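Autumn reading: The Salt Ledger

Our long book for the autumn is The Salt Ledger by Tatsuya Murakami, a family saga in seven parts that runs to 1,202 pages in the one-volume paperback. Several of you asked for something big after the short novels we read in August, and this was the clear favorite when we put it to the group.

The story follows the Hattori family, who run a salt works on the coast at Undesska, from the grandfather's purchase of the land to the sale of the last evaporation pond. Most of the first part is told through letters and account entries. It's slow going for the first 82 pages, and there are a lot of cousins. There is a family tree at the back of the book, and it gives away two marriages and a death, so leave it alone until you've finished part three.
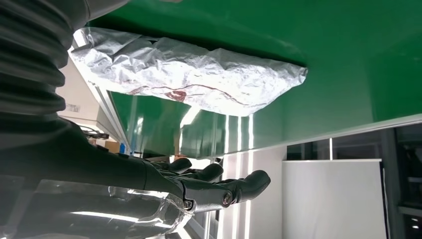

Part two moves inland to Selura and picks up a good deal. I read it in two evenings. The younger daughter, Emi, takes over the narration, and she's much better company than her uncle. Readers who liked the courtroom chapters in last spring's book will find more of the same in part five, where the brothers fight over the water rights.

We'll take one part per meeting, in the upstairs room at Tistodstead library as usual. The first meeting is on 8 Oct 2026 and covers part one only. Please don't discuss later parts, even if you've read ahead.

The library has a few copies set aside at the front desk under the group's name. The e-book splits the novel into two volumes, with the break falling in the middle of part four, so you'll need both by then.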